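Hi, I'm Halima Balogun and I'm looking for people who eat lunch at home and don't mind telling me all about it!

I'm writing a small book for Clandora about weekday lunches – the ones you throw together between calls or eat standing at the counter (guilty). No recipes from chefs, please. I want your leftover rice, your odd sandwich, the soup you've made every week for years. I need 49 households, and I'd love a real mix: people living alone, big families, night shift folks whose lunch happens at 3 a.m.

If you join, you keep a lunch diary through April. A line or two a day is plenty. Then you and I talk on the phone for an hour, and I'll probably ask nosy questions about your fridge. I also want to hear about the dishes you reach for, so tell me about the chipped bowl or the fancy plate you refuse to save for company.

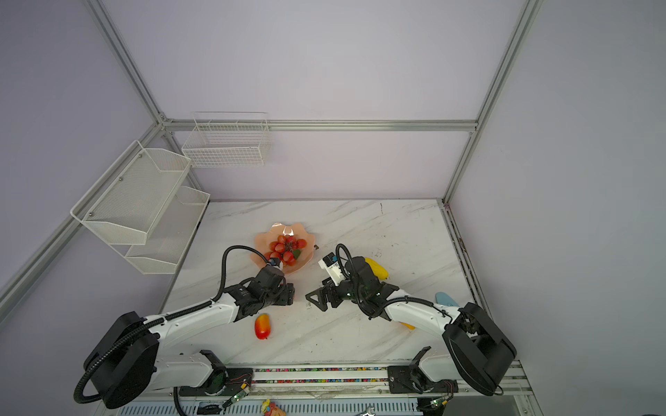 *A scalloped plate in peachy pink.*

You'll get $100 once we've had our call, plus a copy of the book when it's out. You can go by your first name or a made-up one. Skipped a few days? Fine, write "skipped" and carry on.

You need to be over 18 and comfortable chatting in English. Cooking skills don't matter at all – cereal counts.

To sign up, send a note of up to 300 words about the last lunch you had at home to Tobiloba Osagie at the Clandora office, with a phone number and the best time of day to call. Tobiloba handles the payments too, so money questions go the same way. Everything else, ask for me!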